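## 4. Joining a seasonal event

Seasonal events in Plikholm open from the town gate, next to the notice post. You need a character at level 30 or higher.

1. Log in and wait for the patch to finish.
2. Go to the town gate and talk to Zakia.
3. Choose **Enter event**, then pick solo or group.
4. Equip the lantern. It takes up one tool slot until you leave.

**Note:** Groups need at least 2 players. The host's difficulty setting applies to everyone.
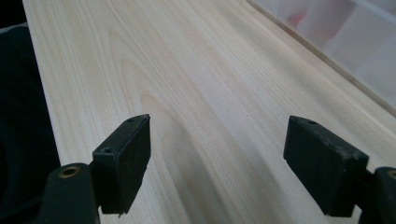 Event tokens are kept apart from your regular gold. You can carry up to 99, and anything over that is lost at pickup, so spend them at the Wostetti stall between runs. Furniture is the cheapest thing on sale there. The plank floor comes in three finishes, and the palest one is close to bare blond wood with wavy lengthwise grain. Masks cost more and can't be refunded.

5. Open the stall menu and select **Trade**.
6. Confirm each purchase. There is no undo.

**Caution:** Don't close the game while the save icon is showing. Tokens from that run may not be recorded.

A full run takes around 30 minutes. Leaving early keeps your tokens but drops the mask roll.

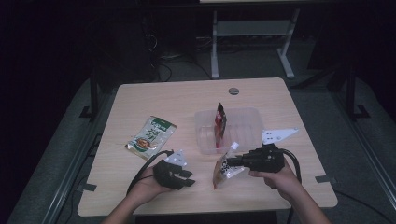

Trefor Jarman writes that the mask roll also drops if the host disconnects in the last room, even when everyone else stays in. He had this happen on build 357 and got the roll back by rejoining from the notice post before the timer ran out.

7. To rejoin, select **Resume** at the notice post.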